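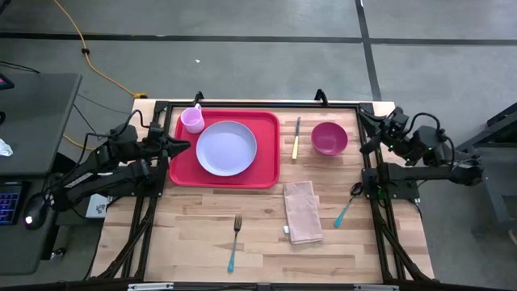
By Lertchai Sriwong and Adelino Rebelo
Revised 2023-06-06

Chapter 4
Planning Meal Service in Residential Settings

Key terms: cover, tray service, family-style service, par level, meal period, replacement allowance, service plan

Introduction

The earlier chapters of this book dealt with menus, food purchasing and the safe preparation of meals. This chapter turns to the point at which a prepared meal reaches the person who will eat it. In a restaurant, that step is usually treated as part of the guest's entertainment. In a residential setting, such as a student hall, a rehabilitation center or a home for older adults, it has a different place in daily life. The same people eat in the same room several times a day, often for months or years, and the manner in which meals are served shapes how they feel about where they live.

Students sometimes assume that service is a minor matter once the kitchen has done its work. Complaints received by residential operators suggest otherwise. A resident who says that "the food is bad" may mean that it arrived late, that the knife would not cut it, or that the plate was too heavy to move. A manager who responds by changing the menu has misread the complaint. Reading such comments correctly is one of the skills practiced in the exercises that accompany this chapter.

Learning goals

After completing this chapter, students should be able to describe the main styles of meal service used in residential settings and match a style to a group of residents. They should also be able to set a par level for tableware, prepare a simple service plan, and explain to a purchasing officer why a given item is suitable or unsuitable for daily use.

4.1 The cover

The basic unit of meal service is the cover. The word refers to everything set out for one person at one meal: the plate, the drinking vessel, the flatware, the napkin and any tray or mat on which these rest. It also refers, by extension, to the person served, so that a dining room may be said to have 100 covers. Both uses appear in this book, and the meaning will be clear from the setting.

A cover should be no larger than the meal requires. A breakfast of toast and coffee calls for a plate, a mug and a knife. Adding a soup spoon and a second glass increases washing without serving any purpose, and a crowded place setting can confuse a resident with poor eyesight or memory loss. Formal dining rooms follow fixed rules on the order and placement of flatware. Residential operators may borrow from these rules but are under no duty to follow them. Consistency matters more. If the knife is on the right on the first day, it should be on the right every day.

Color deserves attention when a cover is planned. A pale plate on a pale tray is hard to make out, particularly in evening light, while a pale plate on a red tray has a clear edge. The same reasoning applies to food. White fish on a white plate may be left uneaten by a resident who cannot easily tell where one ends and the other begins. Purchasing officers who choose by price alone should be made aware of this before an order is placed, and the point should be recorded in the service plan so that it survives a change of staff.

4.2 Styles of service

Three styles account for nearly all residential meal service: tray service, plated table service and family-style service. Many operators combine them.

Tray service brings a complete cover to the resident in one movement. It suits residents who eat in their rooms, and it allows a meal to be checked against a diet card before it leaves the kitchen. Its weakness is that it separates people. A resident who takes every meal from a tray may go through the day with very little conversation, and staff should review the arrangement at regular intervals to confirm that it is still wanted.

Plated table service follows the practice of a restaurant. Tables are set in advance, and plates are filled in the kitchen and carried out. The kitchen keeps control of portions, and residents eat in company. The style demands more staff during the meal period itself, and it depends on good timing between the kitchen and the floor.

Family-style service places serving dishes on the table so that residents help themselves and one another. It gives the greatest degree of choice and is often the most popular style among those able to manage it. Portions are harder to record, however, and hot dishes within reach must be handled with care – a matter taken up in the next chapter under table safety.

Case study: Lamptey House

Lamptey House is a residence for older adults with two dining rooms on separate floors. For many years, both used tray service at every meal. The practice had begun as a temporary measure during a kitchen renovation and was never reviewed. When a new food service manager was appointed in December, she asked residents on the lower floor which meals they would prefer to eat together. Most chose the midday meal. Few chose breakfast, as residents rose at different hours and liked to eat quietly.

The manager introduced family-style service at midday on the lower floor and left breakfast unchanged. The upper floor, where more residents required help with eating, moved to plated table service at midday only. The change required new serving dishes, which were ordered from a supplier, Sasimport, and a revised washing schedule. It did not require additional kitchen staff, although two existing shifts were moved to begin later.

Students should note the order in which decisions were made. Residents were consulted first, the style was chosen second, and equipment was purchased last. At Barkus Hall, discussed at the end of this chapter, the order was reversed, with costly results.

4.3 Tableware and par levels

A par level is the quantity of an item that must be on hand for service to run without interruption. It is always greater than the number of covers. While one set is in use, another may be in the dishwasher, and a further quantity will be chipped, missing or left in residents' rooms. Mugs disappear faster than plates in almost every setting, and the par level for mugs should be set accordingly.

Some operators keep a single central stock. Cliltadon, a contract caterer serving several student halls, maintains 2000 plates of one pattern and moves them among its sites as demand changes. The method lowers the replacement allowance, as a shortage in one hall can be met from another. It also ties every site to the same plate, whether or not that plate suits the residents. Smaller operators will usually do better to hold their own stock and count it at the close of each term or quarter.

The worksheet that follows guides students through a par level calculation for a dining room of 100 covers serving three meals a day.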